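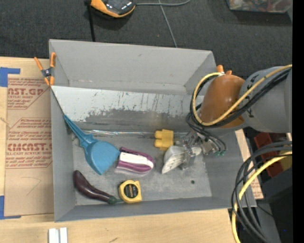 Gutberg Technical College
Robot Software, Lecture 5
Picking from a bin: from the depth image to the closed gripper

Before you read. These notes follow the lecture, with some parts longer than what I had time to say on Monday. The parts on coordinate frames are short. If you missed that lecture, please read its notes first, otherwise the section on candidates will be difficult to follow.

What the program has to do

The task sounds small. There is a bin with mixed objects, and the arm should take one object, lift it and put it in another place. Then it repeats until the bin is empty. The program does not have a model of the objects. It may meet a tape measure, a toy eggplant or a plastic scoop with a long handle, and it must handle all of them with the same code.

We divide the program in stages. Each stage has one input and one output, and each output is written to the log before the next stage begins.

capture: joint positions and camera data in, one time-stamped frame out
segment: frame in, list of masks out
propose: masks and depth in, list of grasp candidates out
filter: candidates in, candidates which the arm can reach without collision out
rank: candidates in, one candidate out
execute: one candidate in, result code out

It is possible to join several stages in one learned network, and many groups do this. In this course we keep them separate. When a pick fails you will want to know which stage made the wrong decision, and with one big network this question is hard to answer.

Capture

The camera is fixed and does not move with the arm. This makes calibration simple, as one transform from camera to robot base is enough. The price is that the arm itself covers a part of the bin when it is inside. So the rule in our code is: the arm goes out to the look position, stops, and only then the capture stage takes the frame.

Please check the joint velocities and do not only wait a fixed time. In the first version of the course code there was a sleep after the move command. It worked well until somebody lowered the speed limit, and then the arm was still in the view when the frame was taken. The segmenter found the gripper, considered it a very good object, and the planner was asked to pick the gripper with the gripper.

A fixed camera can also shift by a small amount if someone touches the stand. Run check_calibration at the start of each session. It moves the tool to known positions and compares them with what the camera reports.

Segment

We use the Osman segmenter with the weights that are in the course repository. Osman returns one mask per region and a score. It does not return names, and for this task we do not need names.

A metal bin is not a friendly background. Consider what the segmenter receives:

The floor and the walls have scratches, worn patches and stains. In the color image a dark patch with a ragged edge can look like a flat object.

Bare metal reflects. Depth is missing or noisy in the places where the reflection goes to the sensor. A crumpled shiny strip will give many small false surfaces.

Walls are sloped. A simple threshold on height above the floor will classify a part of the wall as object.

Two objects which touch each other may come out as one mask, in particular if their colors are near. One object with two colors may come out as two masks.

For the first three points we have a good method, and it costs little. We record the empty bin once, from the same camera, and keep its depth as a reference. A mask is accepted only if its pixels are closer to the camera than the reference by more than a margin. A stain has no height, so it disappears from the list. The method works only while the bin stays in its place. Clamp the bin to the table, and record the reference again after any change.

The margin is a compromise. If it is too small, sensor noise passes through. If it is too large, you lose thin objects, for example the flat end of a scoop that lies on the floor. Do not choose the margin from one frame. Plot the noise of the empty bin over many frames and choose it from the plot.

For the fourth point there is no clean solution. We let the wrong masks pass and we depend on the later stages. A grasp on a merged mask will often still hold one of the two objects.

Propose

For every mask the proposer samples pairs of points on opposite sides and keeps the pairs where the surface normals are almost in line with each other. Such a pair is called antipodal. From each pair we make a candidate: a position between the points, a closing direction, an approach direction and an opening width.

With a single camera from one side you see only the near surface of the object. The far side must be guessed. Our code assumes that the object continues down to the bin floor. For a compact object such as a tape measure this guess is quite good. For a curved and slender object it is good in the middle and poor toward the ends. For a long handle that leans on the wall it is simply wrong, because there is air below the handle. The consequence here is not serious, as the fingers go around the handle and close on it anyway, but the planned depth of the approach will be too large. Limit the approach depth with the finger length and you avoid the problem.

Filter

This stage is called planning in most books. We give each candidate to the Flukberg planner together with the collision scene, and Flukberg answers with a path or with a reason for failure. Please log the reason! In earlier years many students logged only "no path" and later could not say if the cause was the wall, the joint limits or the singularity near the wrist.

The collision scene contains the table, the bin walls, the floor of the bin and the arm. It should contain also the following, which is often forgotten:

The cables. The bundle around the wrist is thicker than the link model says, and a loop can stand far from the joint. We model it as a capsule attached to the link, with a generous radius. A real cable changes its shape when the joint turns, so this is only an approximation.

The tubes and fittings at the gripper. They hang lower than one expects and arrive at the wall before the fingers do.

The clamps on the rim. A clamp on a corner of the bin takes away some approach directions which look free in the model of the bin alone.

The things on the table near the bin. If they move between sessions, then draw one large box around the area and forbid it.

Objects in the bin are a special case. If they are all obstacles, the planner will reject nearly everything in a full bin. If none of them is an obstacle, the fingers will press on a neighbor from above. Our rule is that the target is removed from the scene, and the others remain but are made smaller by a few millimeters.

The order of checks is important for the speed. First test the opening width, then the inverse kinematics, then the collision at the final pose, and only at the end plan the complete path. Each test is more expensive than the one before it. The whole filter stage has a time budget of 2 seconds. When the time is over, the stage returns what it has, and the ranker works with a shorter list.

Rank

Each candidate that arrives here can be executed. The question is which one has the best chance. The score is a weighted sum of these terms: quality of the normals, distance from the walls, height of the target above the floor, score of the mask, and a penalty for places where a pick failed recently.

The last term deserves attention. Without it the program can enter a loop. The grasp fails, the object does not move, the frame is nearly the same, and the same candidate wins again. With the penalty the program goes to another object and returns later, when the situation around the first one has perhaps changed.

We fitted the weights from a log of almost 2,000 attempts. This is not a large number, and the log comes from our own objects. If you change the objects in a strong way, you should not trust the weights.

Execute

The stages communicate over Bretel, and the executor is the only one that is permitted to send commands to the arm. If your ranker or your filter sends a motion command, the review will be returned to you.

The executor is a state machine with the states approach, descend, close, check, lift, check again, place and recover. The descent is slow and it monitors the force at the wrist. A contact that comes earlier than expected means that the depth was wrong or that there is something between the fingers and the target. In this case the executor stops, goes up on the same line, and returns the code EARLY_CONTACT. It does not try to push further.

After closing, the finger width tells us a lot. Fully closed fingers mean an empty grasp. A width much larger than the planned one means that two objects were taken, or one object in a different orientation. The second check, after the lift, is needed for objects that slide out slowly, and smooth round plastic does this often.

On the recover state. Recover opens the fingers, moves up vertically until the tool is over the rim, and goes to the look position. It must never plan a sideways motion inside the bin. The cables come close to the rim when the arm is low, and a sideways motion at this height may catch them.

Exercise sheet 2

Use the recorded session in the course repository. No access to the arm is needed for the first three tasks.

Task a. Implement the reference depth test. Hand in the noise plot and explain in a few sentences how you have chosen the margin.

Task b. Find in the log the frames where two touching objects were given one mask. What did the ranker choose in each case, and what was the result code?

Task c. Change the order of the checks in the filter stage and measure the time for each order. Explain the result.

Task d. Add a cable capsule to the wrist link. Show one candidate which was accepted before and is rejected now. Run it on the arm at reduced speed only after the lab assistant has seen your collision scene.

Work in groups of 2. Submit the code and the text together, and please write in the text which version of the Osman weights you have used.

For the next lecture read the chapter on force control up to the section on impedance. We will use the EARLY_CONTACT cases as the starting point.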